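# Doors, drawers and handles: workshop tips from our handle study

We spent most of August opening things. Doors, cupboards, the odd appliance, anything with a lever or a pull on it, all so that a robot arm called Belora could learn how a handle ought to be used. The method is simple enough to tell a neighbor over the fence. A person carries a gripper in each hand, does the job the way they would do it at home, and the grippers keep track of where they went and what they saw. Belora's program then learns from those recordings, with no robot in the house while the recording is going on.

What I didn't expect was how much of it would be useful to anybody who puts up doors or looks after a kitchen. After 4000 recorded openings you learn a thing or two about handles, I promise you! So I've written up the bits that friends kept asking me for, along with what we found, and if you only want the household part you're welcome to skip down to it.

## Getting yourself into position

Our first recordings were clumsy because everyone stood bolt upright in front of the door and reached. You end up with stiff elbows, and the tips of the grippers wander all over the place. Hạnh Lã, who worked on the Cliststead recordings with me, got into the habit of leaning in first and bringing both hands up together, with one on the handle side and the other held ready, and her recordings were so much steadier that we asked everybody else to copy her.

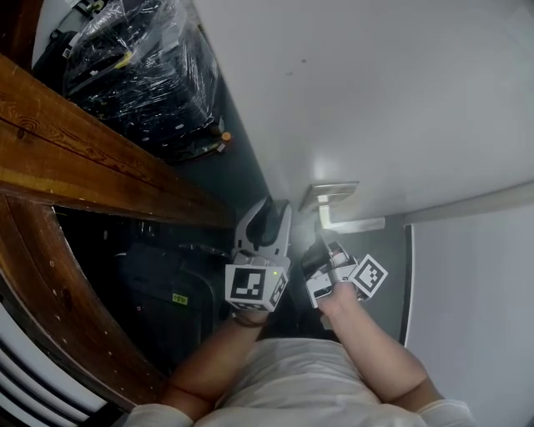 Give yourself a breath before you touch anything, too. We settled on a pause with the gripper a hand's width from the handle, then one slow move in. It felt silly for the first morning and then we all stopped noticing. When we trained the program on recordings with the pause and again on recordings without it, Belora missed the handle far less often after the first kind. I think the pause gives it a good clear look at where it's going, though I'll admit that's my reading of it and we haven't proved it.

The same goes for you with an armful of groceries, by the way. Most of the scuffs around a door handle come from keys and rings and bag buckles arriving in a hurry.

## Levers

- Press a lever near its free end. You need much less push there than you do close to the plate.
- If a lever droops, check the small set screw before you buy a new spring. A quarter turn is often plenty.
- A drop of dry lubricant on the latch, worked in and out a few times, beats a big squirt of oil that will only gather dust.
- When a door has to be lifted a bit to close, look at the top hinge first. Tighten it with a hand screwdriver, and if the screw just spins, pack the hole with a sliver of wood and glue and leave it overnight.

Belora, I should say, learned levers faster than anything else on our list. They move one way, they spring back, and they stick out where they can be got at. We were rather spoiled by them.

## Recessed pulls and curved bars

Then we came to the pulls that are sunk into a panel, and we all slowed down. A person curls their fingers into the channel without thinking. A gripper with curved fingers has to come in at an angle, find the lip, and only then pull, and if it starts pulling too soon it slides right off. Shiny metal makes it harder still, what with all those reflections bending about as you get close.

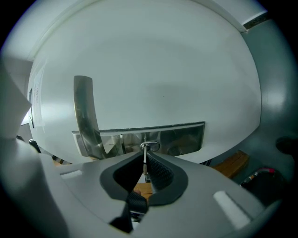

We tried four ways of showing the program the same pull. Coming in straight was the worst. Coming in from below and moving up until you feel the lip was the best by a good stretch, and it's a nice trick at home for anyone whose fingers are sore or stiff: hook from underneath and lean your weight back, and let your body do the work. My aunt in Flastcombe opens her fridge this way now and says her knuckles thank her for it.

A few things for looking after this sort of handle:

- Clean inside the channel with an old soft toothbrush and warm water with a little dish soap. Crumbs and grease collect at the ends, where a cloth won't reach.
- Dry it afterward, and go along the metal lengthwise with a dry cloth so you don't leave smears.
- On curved bars, wipe the back as well as the front. The back is where the fingers go.
- Painter's tape is kinder than packing tape for notes stuck on a glossy door. If you've already got sticky marks, try a dab of cooking oil, wait a few minutes, then wash it off.

## What came out of it

Our plain test was 30 tries at each kind of handle, using handles Belora hadn't met before. Levers went well. Sunken pulls went badly to begin with, then a good deal better once we put in the recordings made from below. Round knobs are still a sore subject, and I'd sooner not talk about them until we've had another go with the new finger pads.

We also compared recordings from one person with recordings shared among three people, keeping the total the same. The mixed set did better. Everybody has their own little way of going at a door, some quick and some fussy, and the program seems to like having the variety. Hạnh and I are going over to the Wumbei workshop next to try the whole thing again on shed doors and tool chests, so if you have a latch that drives you up the wall, write in and tell me what it does and which way it sticks.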